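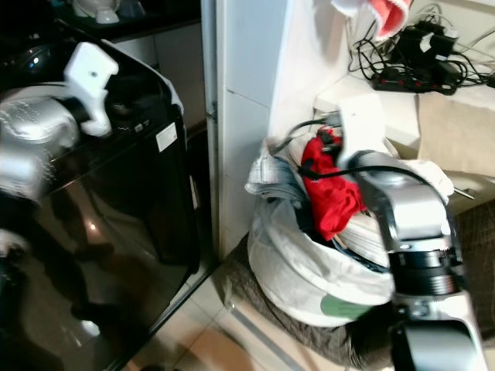 Welcome back, everyone, and thank you for bringing your own washing this week. Our topic is sorting, and how to treat a red thing you don't quite trust. It's easy to end up with a bag like the one on the woven mat, with a crumpled red garment near the top, a white towel spilling over the side and bluish things deeper down. Take the red one out first and check its label before you start on anything else.

Next comes the colour test, and please don't skip it, even for an old favourite. Dampen a hidden seam, press a white hanky on it and count slowly to 30. If any pink comes off, wash that piece alone in cold water – and again the next time, until the hanky stays clean. 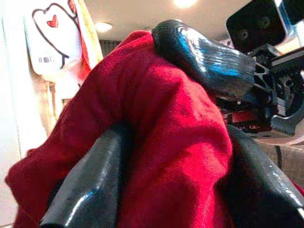
Soft, fuzzy fabrics like a gentle cycle and plenty of room. Shake each piece open before it goes in, do up any zips, and feel in the pockets (I once washed a whole packet of Fellodero mints, and the towels smelled lovely for a month). Towels can go at 40 degrees if they're colourfast, but keep them away from your knits.

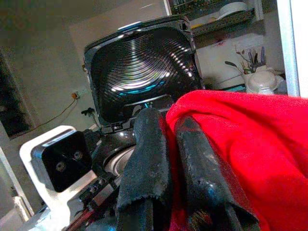
For a small top loader, fill the drum loosely and stop well short of the rim, so the clothes can move. Measure the powder with the scoop, too. Most of us use far too much!

For October: wash one mixed bag at home, jot down your piles and settings, and bring your notes along. We'll do stains next, starting on page 11 of the booklet.

Jacqueline Pruvost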